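Perception planner vs. plain heuristic for bin picking (Tostilex stack)
Last updated: June
14 replies · 3 shares

gantry_goat
We've been running the Tostilex picking stack on a single arm with a parallel gripper for most of the spring. The pitch we got was that the learned grasp planner replaces all the hand-written stuff: no templates, no per-item tuning, point it at a bin and go. I'm not convinced. On mixed parts it's decent. On identical round things it dithers. It proposes a grasp, the depth updates, it proposes a different one, and the arm spends its life doing little half-moves above the tub.

Has anyone compared it properly against a dumb baseline? By dumb I mean segment, take the highest blob with free space on two sides, go.

mossback
You need to turn on target locking. It's off by default, which is a strange choice, but it's in the planner config under the replan settings. With it on, the planner commits until the wrist is past the approach point.

gantry_goat
Locking is on. It helped with the dithering and made the misses worse, because now it commits to a bad grasp and follows it all the way down.

pvanhoek
Then your problem is upstream of the planner. If the grasp is bad at the time it locks, the depth or the segmentation was bad at the time it locked. Dump the masks next to the chosen grasp and look. I'd bet a sandwich that two touching balls are coming out as one instance.

gantry_goat
Dumped them. You win the sandwich on some frames. Two balls merged into one fat mask, grasp centered on the contact point, fingers straddling the wrong axis. But I also have frames where the masks are clean and it still goes for the one in the middle of the cluster when there's a ball sitting by itself with room all around it. Why would anything trained on grasping do that?

mossback
Because the score is a success probability for the grasp pose and has no idea what's easy for you. If it thinks both are 0.9-something it picks whichever is bigger by a hair. Add a clearance term.

gantry_goat
So I pay for the learned planner and then hand-write the clearance term. You see my issue.

Arturo De Luca
I did the integration for a Gollau cell with the same stack, so take this as coming from someone who has had to defend it to a customer. The clearance term is three lines. The thing it replaced was a folder of special cases going back years. I would make that trade again. What I would not do is judge it on balls. Identical white spheres are close to the worst input you can give an instance segmenter: no texture, no orientation, shading that blends from one into the next.

pvanhoek
Worst input for the segmenter, best input for a heuristic. A circle fit would eat this for breakfast. You know the radius. You know they're round. Why is a network guessing where one ball stops?

Arturo De Luca
Because next month it will be something else in the tub and the circle fit goes in the trash.

pvanhoek
People always say that. In my experience next month it's the same thing in the tub.

tallow
Jumping in from the controls side. Has anybody looked at what the wall of the container does? We use low-walled tubs too, and most of what people were calling "grasp failures" on our setup were collision checks rejecting everything close to the side, with the planner falling through to a worse candidate. It doesn't show up as an error. You just get a grasp that looks stupid, and everybody blames the network.

The collision model that ships with it is a box. Straight sides, sharp corners. If your container tapers, the box is too narrow at the top or too wide at the bottom depending on which measurement you typed in.

gantry_goat
That is annoyingly plausible. I typed in the outside of the rim.

tallow
Then the box is fatter than your tub at the floor, and it thinks it has space down there that it doesn't. You'd get fingers touching the wall on the way down. Are you seeing that?

gantry_goat
Sometimes, yes. I'd filed it under calibration. OK, I'll put up what I'm working with, from the head view, since half of this argument is about what the planner has to look at.

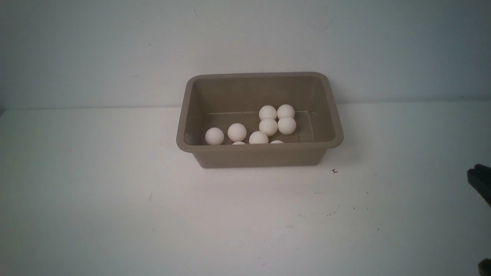

Re: splitting this into separate questions

mossback
Useful. Look at the front edge. Two of them are nearly all behind the rim from this angle, just a sliver of white over the lip. I don't care whose planner it is, you aren't getting a good pose from that.

pvanhoek
And the two-by-two block at the right is where I'd expect the merges. Meanwhile there's one sitting alone near the left end. If it doesn't go there first I'd want my money back.

gantry_goat
That's my whole complaint, thank you.

Arturo De Luca
Fair on the lone one. But the balls behind the front wall are a viewpoint problem, and your circle fit has it too. A sliver gives you a short arc, and a short arc with a bit of noise gives you a center that wanders all over. You need a second view, or you need to leave those for last.

pvanhoek
Leaving them for last is a perfectly good plan. It's one if statement.

tallow
Tapered walls, like I figured. Fix the collision model before you touch anything else. Load a mesh if you have one. Otherwise use the inside measurement at the floor and live with being conservative.

zk_riedl_user
For what it's worth, we moved from this to the Riedl planner and had the same fight over again with different config names. It has a container taper setting, at least. Its docs claim it "understands clutter." It does not understand clutter.

gantry_goat
Plan for now: correct the tub model, add the clearance term, run the circle fit as a second source of candidates and log which one each pick came from. Same layouts for both, and no moving balls by hand between attempts, which I'll admit I've been doing.

Arturo De Luca
Log the rejected candidates as well, with the reason for each. Otherwise you'll compare picks and learn nothing about why.

mossback
The reject log is behind the verbose flag and it slows the loop down. Turn it off again before you time anything.

gantry_goat
Noted. I still expect the circle fit to win on these. Will post the logs either way.

2 people are following this thread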